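Start Projekte Förderung Berichte Kontakt

Zwischenbericht zum Spielprojekt »Nistia«
Studio Trerkov — Bericht an die Förderstelle, Stand April

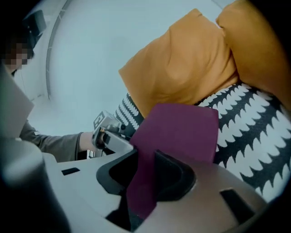
Nistia bleibt ein ruhiges Aufbauspiel über eine Flusssiedlung, die nach einem Hochwasser neu entsteht. Der vertikale Schnitt ist spielbar und umfasst das erste Kapitel mit 14 Gebäuden. Die Farbpalette für die Oberstadt wurde festgelegt: Dächer und Fahnen erhalten ein tiefes Weinrot, matt und ohne Glanz, wie der Stoff im Bild. Auch die schwachen Falten, die ein solches Tuch beim Umbiegen wirft, sollen bei den Fahnen erkennbar bleiben. Der Shader dafür ist in Arbeit, läuft auf schwächeren Geräten aber noch zu langsam.

Technik
Der Wechsel auf die neue Version unserer Engine Fekska ist abgeschlossen. Er hat zwei Wochen länger gedauert als geplant, weil Spielstände aus der alten Fassung nicht mehr geladen werden konnten. Die Wassersimulation rechnet jetzt auf einem gröberen Raster. Bei Siedlungen mit über 1000 Einwohnern bricht die Bildrate weiterhin ein. Wir prüfen, ob die Wegfindung der Boote in einen eigenen Thread ausgelagert werden kann.

Inhalt und Text
Von den zwölf geplanten Szenarien sind fünf fertig, drei weitere liegen als Rohfassung vor. Die deutsche Textfassung enthält derzeit 1521 Zeilen. Die englische Übersetzung hat begonnen, die Menüs sind vollständig. Das Tutorial wurde gekürzt — in der alten Fassung brachen viele Testspieler vor dem ersten Brückenbau ab.

Ton
Die Musik entsteht bei Tsuji. Vier Stücke wurden abgenommen, die Regenmusik geht noch einmal zurück. Umgebungsgeräusche für den Hafen fehlen noch.

Mittelverwendung
Die Ausgaben liegen im Rahmen des Finanzplans. Für externe Tests wurde weniger ausgegeben als angesetzt, für die Engine-Umstellung mehr. Wir bitten um Zustimmung, den Restbetrag aus dem Posten Tests in den Posten Programmierung zu verschieben. Die Belege liegen gesammelt vor.

Nächste Schritte
Bis zum nächsten Bericht sollen die drei Rohfassungen spielbar sein. Danach folgt ein geschlossener Test mit Fokus auf Speichern und Laden. Der Termin für die öffentliche Demo ist noch offen und hängt von der Bildrate in großen Siedlungen ab.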